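Open day at the Masau repair rooms, Lyons
Posted in Visits, April

I got to Masau at 2 in the afternoon, when the bench repairs upstairs were already full, so I started on the ground floor with the cable sorting. Entry was free. Coffee was not, and there was a line for it.

The sorting station takes in phone chargers and leads that people drop off in the front hall. Ludivine Tanguy gave the introduction. Masau had 300 items handed in over the winter, and most arrived knotted together in bags. The first job is to get them apart without pulling on the plugs.

The tangle on the marbled top had blue and green chargers in it, with a long turquoise cable looping through the middle.

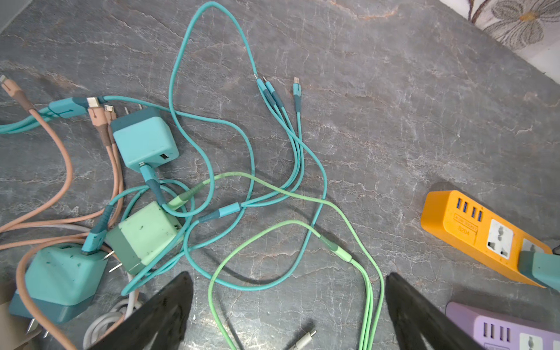 Ludivine Tanguy told us to leave the long cables for last and free the chargers first, as a knot gets looser once the heavy ends are out of it. She also said a drawer at home with 7 chargers in it is normal, and that most people use two.

After separating, things go by type: wall chargers, plain leads, leads with several heads, power strips. The strips are handled on their own. One was orange, with four blue USB ports next to a white socket. Anything with a cracked body goes straight to recycling, and the rest waits for the tester, a gray box from Dimelari that was out in the hall.

The walls by the table have big gray daisies on them. I would not have picked that paper for a workroom, but it was cheerful enough.

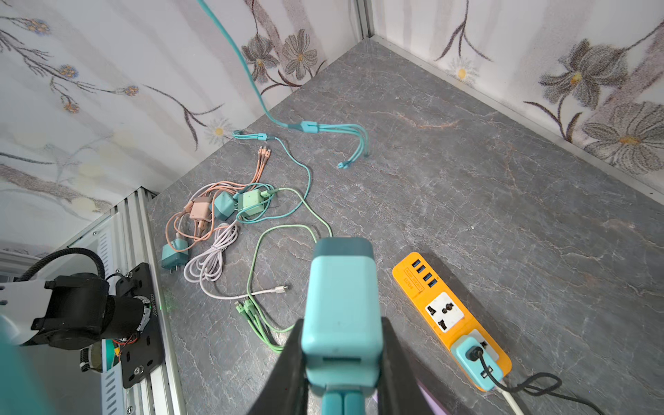 One visitor asked whether it was worth saving old chargers at all, when new ones are so cheap. The answer was that the working ones go to a school in town – 100 went out last fall – and that a spare is only cheap if you didn't already own it.

I stayed for a second round. Colors help more than I expected. A bright green braided cable is easy to follow through a pile, and so is a peach-pink one. The small white bundle was harder to place.
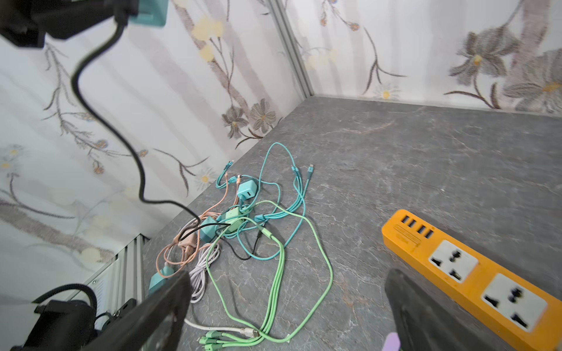

Upstairs I caught the end of the lamp repair and a short talk by a man from Tasico about fuses, which ran long and was hard to hear from the back. The stairs are steep and there is no elevator. Parking is on the street. Masau plans another open day in the fall, and bags of cables can be left in the front hall until then.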